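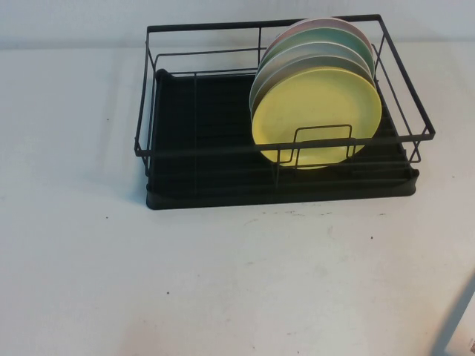
Cohabitation formats differ from elimination dating shows in how much of their running time is set inside a shared home. In Ratilard, the longer of the two series studied here, couples who met on screen move into a furnished apartment and are filmed there until they decide whether to stay together. Producers give them few tasks, so the material for an episode often comes from cooking, cleaning and laundry. Ordinary objects take on a large share of the work. A black wire dish rack with plates in it, standing over its drip tray on a white tabletop, is enough to start an argument over who cooked and who cleaned up. We call such exchanges chore talk, and we treat them separately from talk about the relationship itself, although the two often run together in the same scene.

Issues Authors Search Contact
Articles > Television > Unscripted Formats > Section 4

4. Chore talk and the final decision

4.1 Material and coding

The sample covers 89 episodes of Ratilard and Olley. Each episode was divided into scenes, with a new scene marked at every change of room or of speakers. This gave 2,974 scenes. A scene was coded as chore talk if at least one partner mentioned a household task that had been done, left undone or done badly. Jokes were included. Instructions from a presenter were left out, as were scenes in which a couple was shown cleaning with music laid over the speech.

Coding was done by Corentin Tessier and Huguette Pichon, who worked from the broadcast versions and did not read press coverage of the couples until the coding was finished. Where they disagreed, the scene was watched again and discussed. Most disagreements came from Olley, which cuts quickly between the kitchen and the interview chair, so that a complaint may begin in one place and end in the other.

4.2 Kitchen scenes

In both series chore talk is heard most often in the kitchen. It tends to be short. One partner makes a remark, the other answers without looking up, and the edit moves to a separate interview in which the remark is explained to the viewer. The interview usually gives the remark more weight than it had in the room.
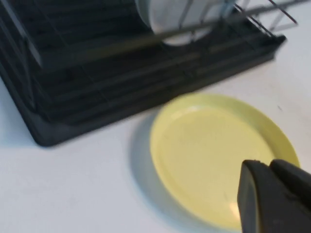 Figure 1. Dish rack with ridged drip tray and yellow plate, white countertop.

Olley returns to the same household objects across a season. A sink or a rack is shown before the couple enters, and viewers who know the earlier quarrel can guess what is coming. Ratilard uses fewer shots of this kind and leaves the quarrel to the dialogue. We found no couple in either series who named housework as the only reason for separating, but several brought it up in the final episode as a sign of something else, most often a lack of attention.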